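About Olton

Olton is a materials laboratory that measures the mechanical properties of natural and man-made fibers. We test single filaments, yarns and thin films for universities, medical device developers and polymer producers. The company began as the testing group of Brolholm, a maker of fishing line, and became a separate business when outside work took up most of its hours.

Our main method is tensile testing of single filaments at controlled humidity. Each sample is fixed to a card mount, its diameter is measured by laser diffraction, and it is pulled to failure at a constant rate.
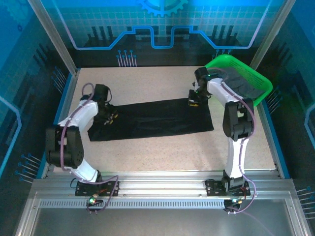 A standard series is 30 filaments per material. Results are reported as full stress-strain curves, with every break listed, including breaks at the grip. Clients receive the raw data along with the fitted values.

Fatigue work is done at our second site in Riquelme. The frames there run samples through up to 2,000 load cycles and can hold a chamber temperature of 80 degrees Celsius. Samples that must stay in saline are tested in a closed bath.
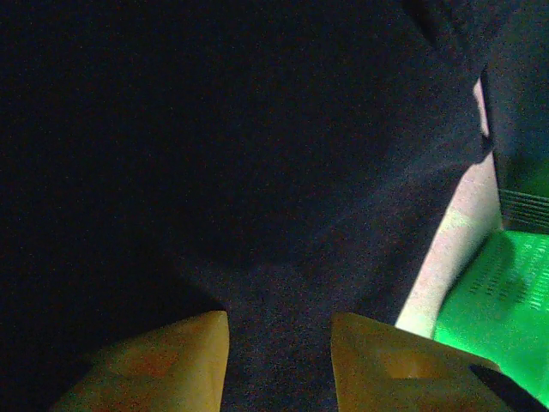 Sevitico is our in-house software for curve fitting and record keeping. It stores the mount number, operator and calibration file with each test. Licenses are available to clients who run their own frames.

We keep a reference library of 200 fibers, among them silks, aramids and regenerated cellulose. Small amounts can be requested for comparison tests. Samples are received on weekdays only; please do not schedule courier delivery for Sunday.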